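Bottles, wicks and a very patient nose: a chat with Shirley Dhillon
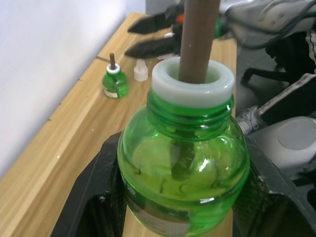 Big green bottle, small green bottle, a wick in each.

I'd never given a thought to plug-in air freshener refills until I met Shirley Dhillon, and now I can't walk past one without wanting to look at the wick (thanks, Shirley). She mixes home fragrance in a rented unit in Cunthorpe and sells it under the name Pirkent, and when I dropped in one morning in September she had the kettle on before I'd got my coat off.

"Can you smell it from the car park?" she asked. I could! Something grassy with a bit of lime. "Good, then I've not gone off it. I can't smell the green one at all any more. I have to ask Joonas."

Joonas Savolainen helps with the filling and does most of the posting. He says he was hired for his nose but mostly gets used for his van.

I wanted to know about the wicks first, because they look so plain. It's a stick in a bottle, surely?

"It's the bit everybody gets wrong," Shirley said. "The liquid climbs up the rod, and how fast it climbs is the whole product. My first lot drank everything in 14 days. I had a lady in tears, nearly. She'd bought four." She now orders them 1000 at a time from a supplier called Räsänen, and keeps a few back from every box to test.

And the white collar round the neck? "That holds the rod straight. If it's sat on the wonk you get a dribble down the side, and then you get a ring on your nice table. Ask me how I know." She lifted her mug to show me a mark on her desk, quite proudly.

We got on to colour, which I'd assumed was just for show. It mostly is, she admitted. She tried clear bottles and sold hardly any. "People see green and they smell green. I gave my friend Venla the same scent in two bottles and she swore blind the green was fresher. I didn't tell her for a month."

Last year she sold 1150 of the little refills, up from 600 the year before, and she'd like to get into a few more shops without having to move to a bigger unit. There's a new scent coming as well, called Gusesier, a word she made up in the bath. Joonas thinks it sounds like a cheese.

Before I left I asked what I should do with the half-used refill at home. "Pop the cap back on and stand it upright," she said. "Upright! Not in a drawer on its side with the batteries."

Mine was in a drawer on its side with the batteries. I've moved it.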